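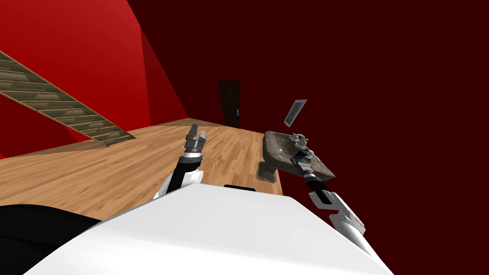 Wednesday, a.m. Varnish panels, second round. Hornico water-based against the Guneo, same batch of birch offcuts as last time, two coats each. Sanded to 240 before the first coat, wiped with a damp cloth, left to stand until the grain stopped lifting.

Room at 60% humidity by the wall gauge, which reads high. Touch-dry on the Hornico at nearly 300 minutes. The can says less. Guneo was ahead of it but skinned over in the tray, so the last panel in that set got brush drag and should be left out of the comparison. 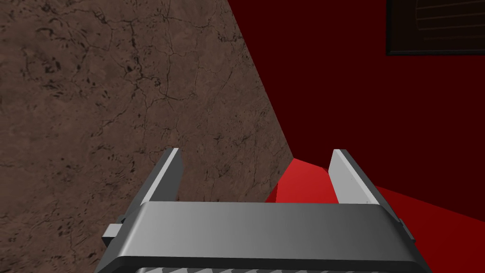
Second coat went on thinner. The Nouri brush sheds at the ferrule – picked out what I could and marked the spots in pencil on the back. Panel 404 has a run along the lower edge. Not sanding it out, I want to see how it hardens. 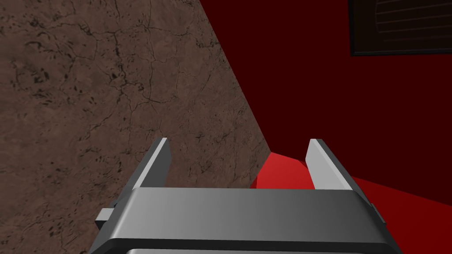 Gripper from behind, palm housing and two fingers.

Fingernail test at 4 p.m.: Guneo marks faintly, Hornico marks clearly. Repeat tomorrow at the same time. Water rings to follow once both pass. The Nirneo sealer is still unopened and stays out until these are finished.

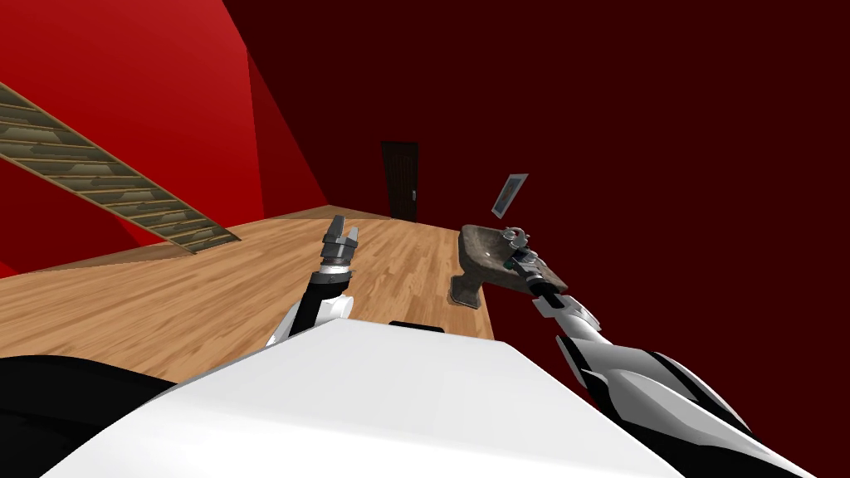

A remark from the next bench was that the fingernail test says more about the tester than the film, and that pencil hardness would settle it. Fair. Will borrow the pencil set and run both.

Comments (2)

Did you stir or shake the Hornico? Shaking gave me bubbles.

Stirred, slowly. No bubbles so far.

Home Notebook Materials Archive Search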